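The Translator Who Waits

Lăcrămioara Mocanu does not like to speak about the novel before she has made tea. I came to her apartment at the agreed hour, and for a long while we discussed only trains. Then she put a thick paperback on the table between us, its back broken in two places, and said that it had taken nine years of her life.

The book is Rinska, by Algirdas Bite, and it appears in English this fall from the small press Stonummont. It is 873 pages long. On the surface it is a spy story. A customs officer named Kinis is sent to a river town to watch a priest, and slowly he begins to write false reports in order to protect him. The reports are printed in full, with the mistakes and the crossed-out lines, and after some time the reader cannot say which events in the town took place and which were made up by Kinis at his kitchen table.

"When I began, I thought it was a book about lying," Mocanu told me. "Now I think it is about office work. He is a good clerk. He suffers when a report is badly made, even a false one."

She translated the first chapter five times. The difficulty was the voice of Kinis, who writes in a stiff official language but makes small jokes that his superiors must not notice. In her first versions the jokes were too loud. In the later ones they had disappeared completely, and she had to put them back, one by one, with a pencil.

Bite was of little help. He answered her letters politely, but mostly he wrote about his garden. They have met two times, and at the second meeting he asked her to remove the whole of chapter 9. She refused.
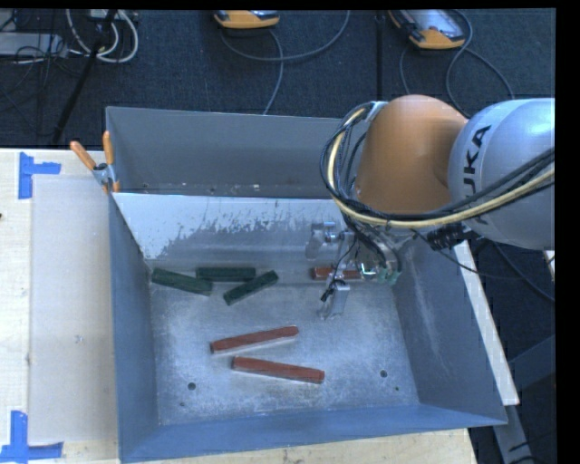
I must say that she was right. Chapter 9 is where Kinis meets Ciobanu, the ferryman, and they spend a night on the water with the engine stopped. Very little is said. It is the best thing in the novel, and also the only part where Kinis writes no report at all.

Not every part is so strong. The middle section, with its long hearing before the district court, asks for much patience, and the women of the town are drawn too quickly. I would gladly give up fifty pages of the hearing for one more conversation with the priest's sister.

Mocanu listened to this complaint and poured the rest of the tea. She is already working on another book by Bite, a shorter one, set in the same town in the month of June. The sister is in it, she said, from the first page.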